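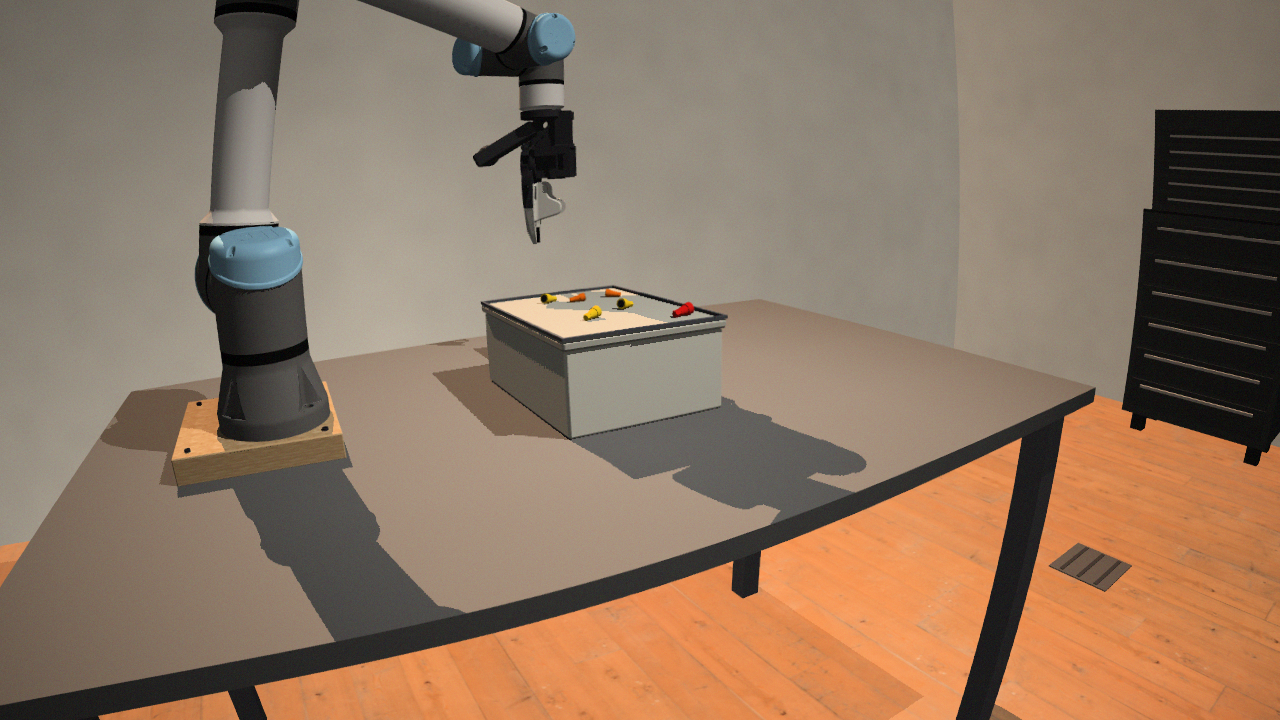 A simulated robot arm above a box of small plug-shaped pieces.

How do engineers choose a gripper?

A gripper is the part of a robot that holds things, much as your hand does. Grippers come in many shapes, and each one suits different jobs.

At the Bullari Learning Centre, grippers are first compared on a computer. The arm, the table and the yellow, orange and red pieces are all drawn by a program. Each gripper is given the same pieces and up to 1000 tries. The program records every piece that is lifted and every piece that is dropped.

Three grippers were compared in November. The one with the narrowest fingers dropped 29 pieces — the fewest of the three.

Word to know: a simulation is a computer model of something real.

Text by Annatjie Mokgethi. Reviewed 23/03/2025.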